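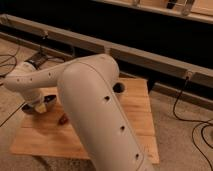 邵海燕看完第一版预算表以后说，她最先想问的是电缆由谁付钱。她说，机械臂的价格在第一行，写得很大，大家都看得见，可是从控制箱到插座的那一段线，从第一页到最后一页都找不到。她还问，如果设备在仓库里等了两个月才安装，保修期是从哪一天开始算的。

Flidari 公布小型机械臂联合采购计划“Han”，并开放设备预算表供外部单位使用

Stutorska，八月

设备规划公司 Flidari 今天宣布，联合采购计划“Han”已经完成第一轮需求登记，进入预算确认阶段。参加第一轮的单位一共有17家，包括小型加工车间、职业学校和产品测试室。这些单位合计登记了40个机械臂工位，预定由供应商 Fanulitz 分两批交付。

与本次消息同时公布的，还有一份完整的设备预算表。这份表在过去只给计划的成员使用，从八月起，没有参加计划的单位也可以向 Flidari 索取，不收费用，也不要求对方以后在 Flidari 购买任何服务。

“Han”计划面向的是第一次购买机械臂的单位，或者已经有一台、准备增加第二台的单位。它们的共同情况是，负责采购的人同时还负责许多别的事情，一年里可能只做一次这样的采购。Flidari 希望通过共同登记、共同询价和共同验收，使这些单位能够得到和较大客户相近的合同条件。

为什么从预算表开始

Flidari 的项目负责人邱胜利表示，公司在准备计划时，先请各单位寄来了它们以前用过的设备预算。这些文件的形式很不一样，有的写满了好几页，有的只有一行，写着“机器人，一套”。

“我们把这些文件放在一起读，读得很慢。”邱胜利说，“我发现大家对机械臂本身的价格都问得很仔细，有人甚至比较了四家的报价。可是工作台面、夹爪的备用指垫、固定件、地面上的线，这些东西常常是设备到了以后才去买的。那个时候，这一年的预算已经关闭了，负责的人只好从办公用品的钱里面拿，或者等到下一年。”

新的预算表一共有456个条目。邱胜利承认，这个数字第一次看到时会让人不太舒服。他说，没有一个单位需要填写全部的条目，一家只做桌面分拣的测试室和一家需要连接输送线的车间，会填写完全不同的部分。不适用的条目可以整页删去，但是删去的人要在页脚写上自己的名字。

预算表的前半部分是购买时一次付清的费用，后半部分是使用期间每年都会发生的费用。两部分之间有一页单独的“过渡期费用”，记录设备到货以后、正式使用以前的支出，例如临时存放、搬运、重新布置房间，以及人员参加培训时原来工作由谁代替。这一页是应成员单位的要求增加的，在旧的版本里没有。

工位周边费用的参考数额

Flidari 同时公布了一个供规划使用的参考数额：每个工位的周边费用为3,662欧元。这个数额不包括机械臂、控制箱和软件许可，只包括让工位能够开始工作的其他物品和安装劳动。

所谓周边物品，在不同的单位里差别很大。在比较简单的工位上，夹爪下面就是一块平放的木板，小件物品直接放在板上，旁边是一根金属横梁和几条电缆。比较复杂的工位则需要定做的台架、定位夹具和围栏。参考数额对应的是比较简单的一类。需要围栏的单位应当另外计算，预算表中有专门的一章。

负责成本核算的孔兰英说明了这个数额的使用方法。

“请大家把它当作一个起点，先填进表里，然后一项一项地换成自己的真实报价。”孔兰英说，“如果一个单位到最后交给我们的表里还是3,662，我会打电话过去问。我想知道是他们的情况正好和参考一样，还是没有人去询价。”

她补充说，台面是最容易被低估的一项。台面用什么材料本身并不贵，可是更换的次数要事先想好。夹爪反复接触同一个位置，板子会有磨损，有的单位一年更换一次，有的单位在项目结束以前不更换。两种做法都可以接受，只要预算里写明是哪一种。如果板子上需要开孔，或者需要嵌入杯座一类的部件，就应当把开孔的加工费和备用的板子写在同一行里，否则换板的时候会缺少加工的钱。

指垫也是相似的情形。Fanulitz 在报价中只包括随夹爪安装的一副。“Han”计划的成员可以在下订单时一起购买备用指垫，价格与第一副相同，并且在合同期内不变。孔兰英建议各单位至少在第一年买两副备用，以后根据自己的记录再决定。

分两批交付

40个工位将分为两批。第一批给已经准备好场地的单位，第二批给场地还需要改动的单位。哪一家属于哪一批，由各单位自己申报，Flidari 只检查申报所附的场地表是否完整。

场地表有两页。第一页请申报人画出工位的位置，写明地面是什么材料，插座在哪里，电缆从哪里经过，设备是安装在台上还是靠近地面。第二页是门和通道的宽度，以及搬运当天可以联系的人。Flidari 在试用时曾经收到过一份很漂亮的平面图，上面有窗户、有植物，却没有插座。现在的表格把插座放在了第一行。

对于铺有地毯的房间，场地表要求多写一项，就是底座或者台板下面是否需要加硬质垫板。Fanulitz 的安装人员会在到达之前阅读这一项，并且在需要时带来垫板，费用按照预算表中的单价计算。没有事先写明的，安装人员可以当天拒绝安装，第二次上门的费用由申报单位承担。这一条在成员讨论中有过争论，最后保留了下来，但是增加了一个条件：Fanulitz 必须在安装前两周书面确认自己读过场地表。如果没有这份确认，第二次上门的费用由 Fanulitz 承担。

Fanulitz 的客户经理贝尔哈努·阿德马苏表示，公司接受这个条件。

“以前我们和每一个客户分别谈这些事情，每次的结果都不同，安装队的同事要记住很多种规则。”阿德马苏说，“现在只有一种规则，他们把它打印出来放在车里。对我们来说，写两封确认信的工作比开车去两次要少得多。”

他同时说明，两批交付使用同一个型号和同一个软件版本。如果在两批之间发布了新的软件版本，第一批的工位可以选择升级，升级的劳动时间不另外收费，但是升级后的重新验收需要单位自己派人参加。

验收与付款

在“Han”计划的合同里，付款分为三次。签订合同时支付第一次，设备到货并清点后支付第二次，验收通过后支付最后一次。三次的比例由各单位与 Fanulitz 商定，但最后一次不能少于总价的五分之一。

验收使用单位自己的物品，这一点在合同中写得很清楚。供应商可以用标准的试块来调整设备，正式验收时则必须使用申报单位指定的东西。申报单位应当在下订单的时候就提交物品清单，写明大小、重量、表面和可能的变化范围。一家职业学校提交的是教学用的小零件，一家测试室提交的是包装样品。清单上没有的物品，不能作为验收不通过的理由。

邱胜利认为，这一条对两边都有约束。单位不能在验收当天从柜子里拿出一个谁也没有见过的东西，供应商也不能说，贵单位的物品太滑，请换一种。

验收记录的内容包括：使用的物品、放置的范围、每次操作的结果、人员介入的情况和介入的原因。记录由双方签字，一份留在单位，一份交给 Flidari。Flidari 会把各家的记录整理以后交给全体成员参考，整理时去掉单位名称。不愿意提供记录的单位仍然可以参加采购，但是不能得到别家的整理结果。

从第一年到第三年的费用

许多单位的预算只写到设备安装为止。“Han”计划要求成员至少写到第三年。邱胜利说，这个要求引起的问题比任何其他要求都多，有几家单位回复说，它们的财务制度不允许填写尚未批准的年度。

为此，Flidari 把第二年和第三年的页面改名为“预计说明”，不需要财务部门盖章，也不构成对任何人的承诺。改名以后，大部分单位都填写了。

预计说明包括以下内容：年度保养、校准、备用指垫和台面更换、电缆检查和更换、软件许可续期、保险、人员培训，以及设备停用期间的替代安排。最后一项常常是空白的。乌萨·颂汶负责成员培训，她认为这项空白值得多花一点时间。

“请想一想，机械臂停两个星期，这些工作由谁来做。”颂汶说，“如果答案是由原来做这件事的人来做，那么这个人还在不在这个部门？他的班次还能不能调整？我在课上问这个问题，有的学员会停下来，然后去外面打一个电话。”

颂汶的培训课程分为两段，第一段是给采购和财务人员的，不需要任何技术知识，第二段是给日常操作人员的。计划成员每个工位可以有两人免费参加第二段。第一段对所有人开放，外部单位也可以报名，费用按人计算。课程语言为中文和英文。

她在第一段课程里使用真实的旧预算，经过原单位同意，去掉了名称。学员先自己阅读，找出没有写进去的费用，然后和最后实际的支出比较。颂汶说，参加者最常漏掉的一项是运输保险，其次是旧设备的处理。有些房间里还放着以前的机器，要先搬走才能放新的，搬走也要花钱，而且常常需要另外一个部门签字。

租用、购买或者推迟

Flidari 在预算表的最前面放了一页比较表，请单位在填写其他部分以前，先比较三种选择：购买、租用、推迟一年。推迟一年也是一个正式的选项，有自己的费用栏。

孔兰英解释说，推迟并不是没有成本的，例如加班的费用会继续发生，已经预留的房间也不能用于别的事情。可是推迟也有好处，单位可以先把物品清单做好，先把流程改得简单一些。第一轮登记时，有两家单位在填完比较表以后决定推迟，它们仍然算作计划的成员，可以参加下一轮询价，不需要重新登记，它们的需求也没有计算在这一轮的40个工位里面。

租用的条件由 Fanulitz 单独提供。租期最短为六个月，到期后可以购买，已付租金的一部分可以从总价中扣除，具体的比例写在每一份租用合同里。租用的设备不能自行改装底座，更换夹爪须事先通知供应商。对租用的工位，周边物品原则上由单位自己购买，因为它们在租期结束以后会留在原地。

阿德马苏提醒准备租用的单位注意软件许可。许可跟随设备，设备归还以后许可也随之结束，但是单位自己编写的程序可以导出保存。导出的方法在操作手册里有说明，Flidari 的培训第二段也包括这个练习。

对已经有设备的单位

第一轮登记的单位里，有几家已经在使用其他供应商的机械臂。它们希望知道，新旧两种设备能否共用夹爪、台面和备件。Flidari 的回答是，台面一般可以共用，夹爪需要检查接口，备件一般不能共用。预算表中有一章专门给这类单位，请它们把现有设备的年份、保养记录和尚有的备件写下来，然后再决定新增多少。

邱胜利建议这些单位不要着急统一型号。一台仍然工作正常的设备有它自己的价值，熟悉它的人也在。但是如果一个房间里将要有两种不同的急停方式，操作人员的培训就必须按照两种来安排，培训时间也要写进预算。

成员的意见

在预算表定稿以前，Flidari 请成员单位阅读并提出修改。邵海燕提出的电缆问题得到了采纳。现在的表格中，电缆是单独的一章，分为随设备提供的电缆、由单位准备的电缆、地面走线的保护和将来的更换四个部分，每一部分都要写明由谁付款。

关于保修期的问题，Fanulitz 同意从安装完成的日期开始计算，条件是单位在到货后三个月以内安排安装。超过三个月的，保修期从到货三个月后的日期开始。存放期间的环境由单位负责，包装箱不能打开。

邵海燕对修改以后的版本表示基本满意，但她仍然认为字体太小。Flidari 已经准备了一个大字版本，页数增加，内容完全相同。

还有成员提出，希望在表中加入设备的转售价格。Flidari 没有采纳这个建议。孔兰英的理由是，公司目前没有足够的可靠资料，如果在表里留一个空格，填写的人就会放一个自己希望的数字进去，总费用看起来就变小了。等第一批设备使用满三年，公司会重新讨论这件事。

另有一家学校询问，可不可以用学生的课程作业代替一部分安装劳动。颂汶的答复是，台面的准备和物品的摆放可以，电气连接和急停的检查不可以。凡是由学生完成的部分，仍然要在预算里写上一个数额，方便以后没有学生的时候继续使用同一份表。

如何取得预算表

外部单位可以写信给 Flidari 在 Stutorska 的办公室，说明单位名称、联系人和准备使用的工位数量。工位数量只用于统计，可以写“尚未决定”。预算表有中文和英文两种，提供电子表格和可以打印的版本。两种语言如有不一致，请通知 Flidari，公司会在下一版中改正。

希望加入第二轮登记的单位，应当在登记时提交以下文件：

填写完的比较表，即购买、租用、推迟一年
场地表两页
物品清单
一位联系人和一位代替联系人的姓名
对周边费用的初步估计，可以先使用参考数额

第二轮登记的截止时间为截止当日下午五点，日期将在 Flidari 的通知中公布。文件不完整的单位会收到一次提醒，提醒以后仍不完整的，登记自动转到再下一轮，已经提交的部分不需要重新寄送。

成员单位如果在第一批交付以前需要改变工位数量，减少可以直接申报，增加要看 Fanulitz 的生产安排。改变以后，单位应当重新寄送场地表的第一页，第二页没有变化的可以不寄。

关于“Han”计划

“Han”是由 Flidari 组织的小型机械臂联合采购计划，目前有17家单位参加第一轮。计划的内容包括共同询价、统一合同条款、共同验收方法和人员培训。参加计划不收取会员费，Flidari 的收入来自规划服务和培训。Fanulitz 不向 Flidari 支付佣金，这一点写入了双方的协议，成员可以要求查看协议的有关部分。

关于 Flidari

Flidari 位于 Stutorska，为中小型单位提供设备规划、预算编制和采购准备服务。公司自己不生产也不销售设备。

关于 Fanulitz

Fanulitz 供应小型机械臂、夹爪和相关的软件，并提供安装和保养服务。

媒体联系

采访和资料的请求请寄 Flidari 新闻联系处，由邱胜利收。有关价格和参考数额的问题请注明“成本核算”，由孔兰英答复。有关课程的问题请注明“培训”，由乌萨·颂汶答复。办公室接听电话的时间为上午九点至下午四点，中午十二点到一点无人接听。

本新闻稿可以全文或者部分转载。转载参考数额时，请同时写明它不包括机械臂、控制箱和软件许可。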